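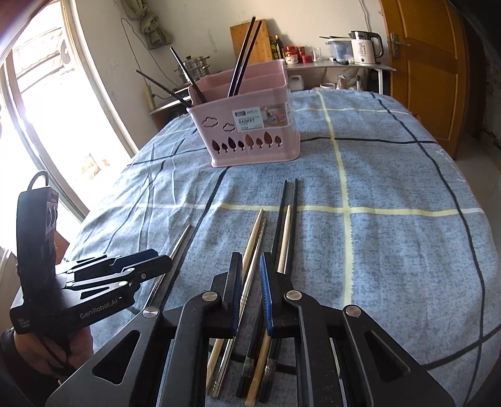
Sorting the chopsticks

April 7, 2026

The chopsticks in this house have lived in the flatware drawer for years, in the long slot meant for serving spoons. The slot is too narrow for the quantity, so the last few always went in crosswise and jammed the drawer. I pulled the lot out this morning and moved them to a pink plastic basket.

The basket came from a Kollano store last October and has held clothespins until now. It is rectangular, open at the top, with a row of tree-shaped cutouts along the front and two cloud outlines above them. The paper label is still on. I tried to peel a similar one off a Kollano tray once and it left a gray patch of adhesive that two rounds of dish soap did not shift, so this one stays until I buy some solvent.

Types

We own more kinds than I thought. The black ones with the grayish patterned bands near the thick end are the everyday set. Plain wooden ones, tan and light, came from various places and don't match each other in length. Then there are the shiny pale ones with metallic-looking rings, a present from Drita Todorova, which get used when she visits and otherwise very little.

Matching is slower than it sounds. Color is no help with the black ones, so I go by the band pattern first, then lay the two side by side and compare the thick ends. Any difference over 8 mm and I treat them as strangers. Singles go to one side of the tablecloth until everything has been paired. After that they get a second check, and whatever is still single goes to the garden for tying up peas.

Storage

Upright works better than flat for getting a pair out quickly. The drawback is that the basket is wide and shallow compared with the length of a chopstick, so they lean all over the place – one tips right down over the corner if there is nothing beside it. A full basket would hold itself up. A half-empty one needs a divider.

I have two options for that. The first is a strip of cardboard folded into a zigzag and wedged across the inside. The second is a Uletti utensil cup, 10 cm across, set down into one end, with the leftover space used for the chopstick rests. I am leaning toward the cup. Cardboard next to the sink lasts a month at best.

Thick end down, by the way. Dušan Ionescu stores his the other way up and we have agreed to leave the subject alone.

Still to do

Wipe the drawer slot and put the serving spoons back in it. Measure the shelf to the left of the stove – the clearance under the cabinet is 24 cm and the longest wooden pair may not fit standing up. Find somewhere else for the clothespins, which are currently in a mixing bowl.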